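Cilholm stellt Beschaffungsplan für Greifarme in Spülküchen vor

2019-04-06 – Die Kantinengesellschaft Cilholm will ihre Spülküchen schrittweise mit Greifarmen ausstatten. Der Beschaffungsplan sieht eine Pilotphase an einem Standort vor, über weitere Geräte soll erst nach deren Auswertung entschieden werden. Gegenstand der Ausschreibung sind Arm, Zweifingergreifer, Kamera am Handgelenk und ein Wartungsvertrag. Die Förderbänder der bestehenden Spülstraßen bleiben unverändert.

Maßgeblich für die Bewertung der Angebote ist das Handhaben von gemischtem Geschirr am Abtropfgestell. Anbieter müssen nachweisen, dass ihr Gerät Becher, Teller und Schalen unterschiedlicher Form ohne Wechsel der Greiffinger aufnehmen und absetzen kann. 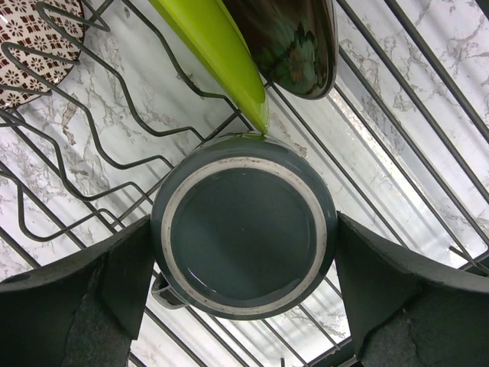 Becher mit dem Boden nach oben zwischen den Greiffingern, dahinter Geschirr im Drahtgestell.

Im Lastenheft sind je Gerät 2000 Greifvorgänge für die Abnahme vorgesehen, verteilt auf Keramik und Glas. Bruch und Glasurschäden werden getrennt erfasst. Die Finger gelten als Verschleißteil und sind mit Einzelpreis anzubieten, ebenso Dichtungen und Kabel. Nach Angaben der Projektleiterin Linnea Grønli hatten frühere Angebote diese Posten in einer Pauschale zusammengefasst, was einen Vergleich der Folgekosten erschwerte.

Zwei Anbieter haben bislang Unterlagen eingereicht, Tirard und Poso. Tirard bietet Kauf mit jährlicher Wartung an, Poso ein Mietmodell mit einer Laufzeit von 30 Monaten. Die kaufmännische Prüfung liegt bei Mieczysław Duda. Er rechnet beide Varianten auf denselben Zeitraum um und setzt dabei auch Einrichtung, Schulung und Ausfallzeiten an. Für die Schulung des Küchenpersonals sind fast 200 Arbeitsstunden eingeplant – sie werden in jedem Fall aus dem laufenden Haushalt der Gesellschaft bezahlt.

Offen ist der Platzbedarf. In den kleineren Küchen steht neben dem Gestell nur eine schmale Arbeitsfläche zur Verfügung, auf der auch Gläser und einzelne Becher abgestellt werden. Das Lastenheft verlangt deshalb, dass der Arm Teller an der Kante greifen kann, ohne dass die Fläche vorher geräumt wird.

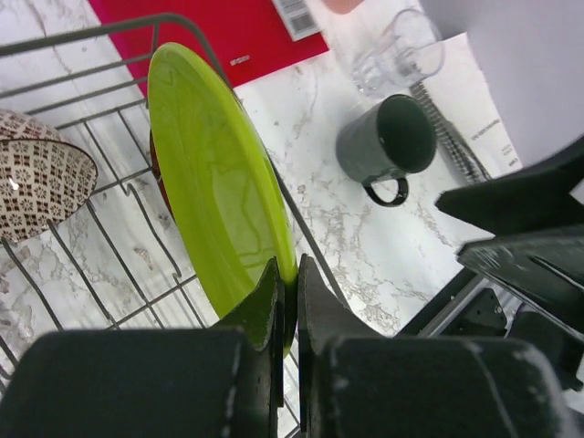

Zubaida Minhas hält den Zeitplan für zu knapp. Die Abnahme solle erst beginnen, wenn die Ersatzteilpreise verbindlich vorlägen, sonst kaufe man ein Gerät und verhandle danach über die Finger. Außerdem fehle im Plan eine Regelung für den Fall, dass der Anbieter die Steuerungssoftware während der Laufzeit umstellt.

Grønli sagte dazu, eine entsprechende Klausel werde in die Vertragsentwürfe aufgenommen. Die Frist für überarbeitete Angebote endet im Mai. Pilotstandort ist die Küche Chin, in der Anschlüsse und Bodenlast bereits geprüft wurden. Ein Budget für die übrigen Standorte ist in der aktuellen Planung nicht enthalten.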